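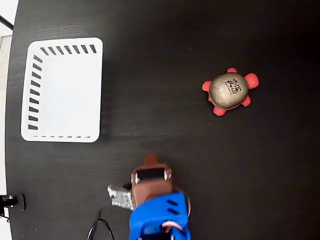 Fig. 1. Slanted slots along the rim of a white plastic tray.

Pattern and Repetition, Session 5
Border Patterns: How Many Kinds Are There?
Notes by Kiran Shukla

We spent the last two sessions on single shapes that turn and flip onto themselves. Now we get to let a shape run! A border pattern (also called a frieze or a strip pattern) is a design that repeats along a straight line, forever in both directions. Real borders stop when the wall or the ribbon stops, of course, so we agree to imagine the rest.

You already own dozens of these. Look at the edge of a rug, the trim on a dinner plate, the cuff of a knitted sweater, the top of an iron fence. The surprise of this session, and I still love it after all these years of teaching it, is that every border ever made belongs to one of only seven kinds. It doesn't matter how fancy the drawing is.

The four moves

A move is something you can do to the whole strip that leaves it looking exactly the same. Get comfortable with these before going on.

Slide. Push the strip along its own length until it matches again. Every border has this one. The shortest slide that works is called the repeat.

Mirror. There are two sorts and they behave very differently. An upright mirror stands across the strip and swaps left and right. A lengthwise mirror lies along the middle of the strip and swaps top and bottom.

Half turn. Spin the strip 180 degrees around a point on its center line. Why not 90? Try it with a strip of paper: a quarter turn leaves a sideways strip standing on end, so it can't possibly match itself.

Glide. Flip the strip top to bottom and then slide it partway along. Neither step needs to work alone. Footprints in wet sand are the classic case, left, right, left, right, each one a flipped and shifted copy of the one before.
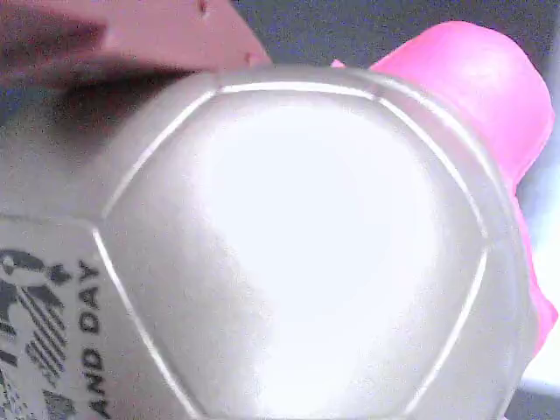
Glides are the move people miss, so slow down when you check for them. A good habit is to trace one repeat on thin paper, turn the paper over so that top and bottom trade places, and push it along the strip. If it drops into place somewhere, you have a glide. (With a lengthwise mirror it will drop into place without any push at all, and we file that under mirrors.)

The seven kinds, in letters

Plain block letters are enough to show every kind. I've written four of each, and you should read them as going on forever.

Kind 1: slide only
F F F F

Kind 2: slide and glide
b p b p

Kind 3: slide and upright mirrors
A A A A

Kind 4: slide and half turns
N N N N

Kind 5: slide, upright mirrors, half turns, glide
b d p q

Kind 6: slide and lengthwise mirror
D D D D

Kind 7: everything
H H H H

Kind 5 deserves a long look. There is a mirror between the b and the d, another between the p and the q, and a half turn point between the d and the p. Put those together and a glide comes along for free. You never asked for it! Combining moves and finding a new one waiting for you is what the second half of this course is all about.

Depending on your handwriting, the A may lean or the D may bulge at the bottom. Please judge the letter you meant to draw.

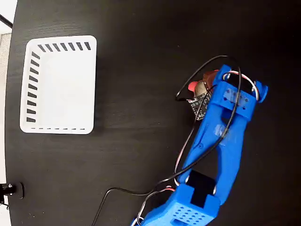 Prundville, Monday, November 8, 2021

In class we used the band designs from the Londico mill sample books, which were a treat to handle. The set runs to up to 558 woven bands, depending on whether you treat color changes as new designs (I don't, but the mill clerks did). Most of what we pulled out was Kind 3 or Kind 7. That makes sense at a loom, where a threading order that runs up and then back down again gives the weaver an upright mirror with very little planning.

The Irnen ribbons were another story. Page 22 of the second book has a vine that winds above and below a center line, with a leaf tucked into every bend. Half the room called it Kind 5 and half called it Kind 2. The answer depends on the leaves. The bare vine, a smooth wave, has upright mirrors at the top of each hump and half turns where it crosses the middle. Add leaves that all point to the right and both of those are gone, leaving the slide and the glide. So Kind 2 it is, and well argued on both sides.

A sorting method

Ask these in order, and write down each answer before you move on.

Is there a half turn?
Is there an upright mirror?
Is there a lengthwise mirror?
If there's no lengthwise mirror, is there a glide?

Yes, yes, yes is Kind 7. Yes, yes, no is Kind 5. A half turn without any mirror is Kind 4. With no half turn, an upright mirror puts you in Kind 3 and a lengthwise one in Kind 6. If you've answered no three times, the glide decides between Kind 2 and Kind 1.

You may notice that some combinations never show up. A strip with both sorts of mirror always has half turns as well, and a strip with a half turn and a lengthwise mirror always has upright ones.

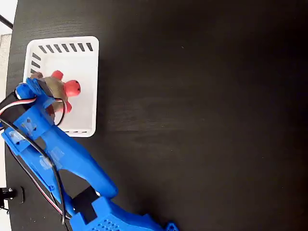 The reason is easy to see with a playing card or an index card. Flip it left to right, then flip it top to bottom, and compare where the corners ended up with where a half turn would have sent them. They agree. Two flips at right angles make a half turn, every time, so you can't have the pair of mirrors and leave the turn out.

For next time

Find borders of four different kinds around your home or on your way to class. Sketch one full repeat of each, mark the mirrors with dashed lines and the half turn points with small dots, and name the kind. Kind 2 is the hardest to find in the wild, so I'll be delighted if you bring one.

Design your own border of Kind 5 starting from a shape with no symmetry at all. A lopsided leaf, a comma and a boot have all worked nicely in past years.

Read the chapter on wallpaper patterns in the Acuña workbook up to the first set of exercises. We'll be letting our shapes run in two directions, and quarter turns come back into play.

Bring tracing paper and a soft pencil.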